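We use cookies to remember your preferences and to measure how many people read this page. Accept all / Manage settings

Thread. I have spent the week sorting out a small bedroom and I intend to make it everyone else's problem.

The back bedroom in Taliddale has been "the room we'll do next" since we moved in. In August I finally ran out of other rooms.

First discovery: a room can be small and still hold 3 broken lamps, a roll of carpet from a previous address and a box marked MISC 2. There is no MISC 1. I have looked.

Second discovery: under the old carpet there was light wooden parquet. Someone covered that up on purpose. I'd like a word with them, and possibly with whoever sold them the glue.

I got the glue off with a scraper, a bucket of warm water and language I normally save for the ring road. My knees have asked to be left out of any future projects.

Next problem, storage. The wardrobe was out of the question because the door opens into it. The chest of drawers was out of the question because it was my aunt's and smells of soup.

So: a cubby bookshelf. White, open squares, no doors, nothing to stick or squeak. Every home on the internet has one and every one of them contains a trailing plant and four books with matching spines. I own neither.

I looked at the Rikeck first. Lovely thing. 700 pounds. For squares. The squares contain air, which I can get at home.

Then the Fasero, which was far cheaper and came flat in two boxes, one of them heavy enough that the delivery driver wished me luck in a tone I didn't care for.

The instructions have no words in them, only a cheerful little bald man who is never shown crying. I put one of the uprights in back to front, saw it at the very end, took the lot apart and had a biscuit.

It's up, anyway. It's level. I checked with a spirit level and then with a marble, as I don't fully trust the spirit level.

Now for what goes in it, where the household splits into two camps. Camp one says every cubby should have a job. Camp two says "just put it in there for now". Camp two has been in power for years and look where it's got us.

My rules so far. Things you use daily go in the middle row. Heavy things at the bottom. Top left is for a bowl, because if there isn't a bowl for bits, the bits go everywhere.

I don't want to hear about baskets. A basket is a drawer for people who've given up. I had six in the last flat and when I emptied them I found 1064 loyalty points on a card for a shop that had closed.

The top of the shelf is already a problem. I said nothing was to live on top. A flat surface at that height is an invitation, and fruit has accepted.

Pink bowl upper left, as per the rules. Green apple up on top, against them.

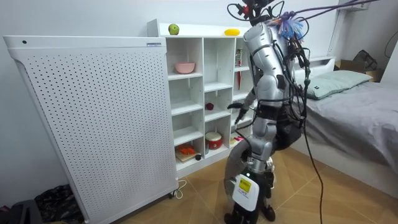 Metwally replied to say that the top is the only part of a cubby shelf anyone ever uses, and that I should put the bowl up there, put the fruit in the bowl and stop fighting it.

I've thought about that for a whole cup of tea and I'm annoyed by how sensible it is. But then the upper-left square has no job, and camp two will have a phone charger and a single glove in it by teatime.

Counter-proposal: fruit goes back to the kitchen, where there is an entire fruit bowl doing nothing. I've put this to the household. The household is considering it, meaning no.

Several of you have asked about fixing it to the wall. Yes, do that. The bracket comes in the box, in the small bag you'll assume is spare screws. Mine went into plasterboard, so I bought proper fixings and drilled twice, once in the right place.

Others want to know what I used on the parquet. Soap made for wooden floors, well diluted, and a mop wrung out until it's barely a mop. I haven't oiled it yet. I'm told it wants oiling. It can join the queue.

Still to do: skirting boards, the blind, the soup drawers, and MISC 2, which I have moved 3 times without opening. I'm fairly sure it's cables.

Update, I opened it. It's 100 tea lights and a bicycle pump. We don't have a bicycle. Bottom row, for now.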